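The Corner Lot on Lostdale

The listing sheet ran to one page. Ranch, corner lot, 1196 square feet, 2 bedrooms, 2 baths, one-car garage, shed to remain. Under remarks the agent had typed "Estate sale, sold as is, easy to show." She had written that line herself the night before and could not think of anything better.

She had been with Masanja Realty long enough to know what "easy to show" meant. It meant there was no one living there to call ahead of time.

She parked on the street so the driveway would look bigger. The lockbox was on the gas meter because the front door had a knob it wouldn't fit. She let herself in, turned on every light, raised the blinds in the living room, and ran the water in both bathrooms until the rust cleared. The carpet had dents in it where a sofa had been for a long time. The hall closet still smelled of shoe polish.

The buyers were due at ten. They were a couple from Drendurthorpe, renting, with a letter from their bank and a baby coming in July. They had seen eleven houses with her. They had liked two of them and lost both.

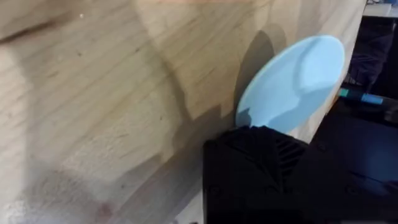
The pale blue plate, on edge against the wood.

The owner's son came in through the back at a quarter till. He was not supposed to be there. He was a man in his sixties with a tape measure clipped to his belt, and he said he had only come for the mail.

"They'll be here in fifteen minutes," she said.

"I'll be gone in ten."

He didn't go to the mailbox. He went into the kitchen and stood looking at the place where the phone had hung. The wallpaper was a brighter yellow there, in the shape of the phone.

"Did you put down about the roof?" he asked.

"It's on the disclosure."

"She had it done over right. She paid for the good shingles."

"I put that down too."

He nodded. He pulled out a little of the tape and let it snap back. Then he asked what the people were like, and she told him they were nice, that he drove for a parts supplier and she did billing at a dentist's office. She told him they would probably come in low.

"How low?"

"I don't know yet. They haven't seen it."
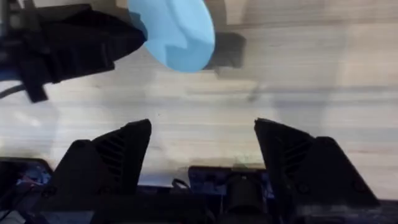
He said his mother had turned down a man once who wanted to buy the side yard. This was years back. The man had a plan to put up a duplex, and he had sat at the kitchen table with a drawing of it and a check already made out. She gave him coffee and sent him home. After that she planted the row of arborvitae, so that the next one would have something to cut down first.

"Six of them took," he said. "The one on the end never did."

The agent looked at the clock on the stove, which was an hour off. She looked at her phone.

"You can stay in the garage if you want," she said. "Just don't talk to them."

He thought about it and said he would sit in his truck.

The couple were early. She met them on the front step and watched them look at the street before they looked at the house. The husband went straight to the basement stairs and found there was no basement, just the water heater in its closet. The wife walked through the bedrooms with one hand against the wall. In the smaller one she opened the window, shut it, and opened it again.

"It works," she said. In the last house none of them had.

They asked about the furnace. They asked about the school bus, and whether the shed had power, and who took care of the strip of grass between the sidewalk and the curb. The agent knew the answers to all but the last one. She wrote it down.

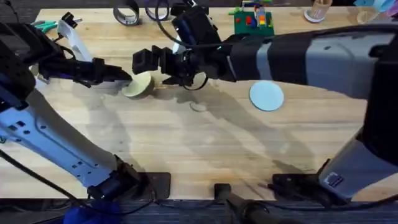

The Offer

It came in that evening at five, on the standard form, with the closing costs thrown back on the seller and a request for 200 dollars toward a new front doorknob. She read it in her car outside the Daro Savings branch with the heater running. The price was low, but it wasn't an insult. She had seen insults.

She called the son. He let it ring for a while.

"What's the matter with the doorknob?" he said.

"It sticks. You have to lift it."

"You have to lift it," he agreed. "Everybody knew that."

She waited. She could hear a television at his end, and then she couldn't.

He wanted to know if they had said anything about the trees. She said the wife had asked what kind they were. He wanted to know if they meant to keep them. She told him she couldn't put that in a contract, and that even if she could, it would not hold up past the first summer.

"I'm not asking you to put it in," he said.

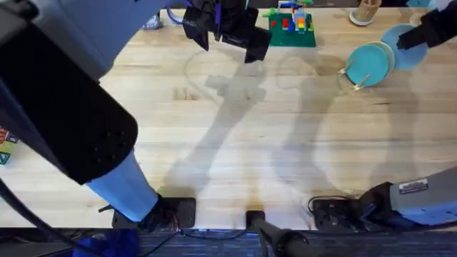
She gave him the numbers again, slowly, and he wrote them down. He read them back to her. Then he said he would take the price and the closing costs, but he wasn't paying for any doorknob. He would come over and fix it himself.

"As is means you don't have to," she said.

"I know what it means."

She typed up the counter with the one line struck out and sent it over. The couple signed before nine. On her way home she drove down Lostdale, and his truck was in the driveway with the porch light on behind it. The front door stood open. He was on his knees with a screwdriver, and she did not stop.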